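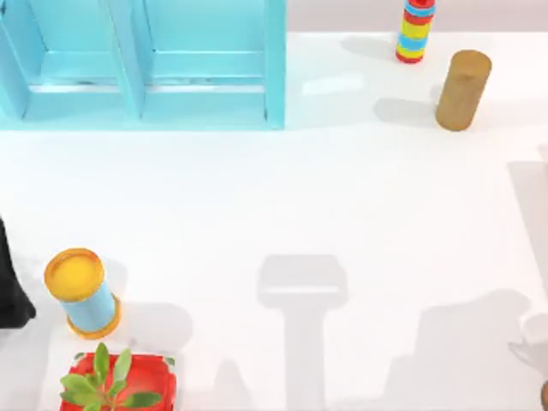 *The simulated tabletop, with the blue shelf at the back and a gripper's shadow across the middle.*

So I finally made it to the Brinomus open day in Hedstead! I'd been meaning to go for ages, and since I had Tuesday off I got in the car and drove the 74 miles (with one stop for a very bad muffin).

I figured I'd spend the day watching big machines throw boxes around. There was some of that in the main hall, but the part I keep thinking about was a little side room where they show the simulator, which they call Leiva. It's a whole tabletop that only exists on a computer. There's a pale blue shelf with two compartments, a striped cylinder that I wanted to call a lighthouse, a light blue container with a yellow lid, even a little green plant in a red tray. And 2 robot arms, just poking in at the sides when I first walked up.

The woman running the demo told us they'd done 2,000 practice runs in there before trying anything on the real arms over at their Mirnside building. I asked if the shadows mattered, seeing as it's all made up anyway, and wow, did I get an answer. Apparently a robot that has only ever seen nice flat lighting can get pretty confused by its own shadow! I loved that. My cat has the same problem.

She let a few of us have a go with the controls. I was awful. You think you're right over the thing you want and then you're way off to one side, and the guy behind me was being very patient about it (sorry, guy behind me).

Parking was free, the coffee was not, and I was visitor 187 according to my sticker, which is now on my fridge. They're doing another one in May and I've already asked for the day off.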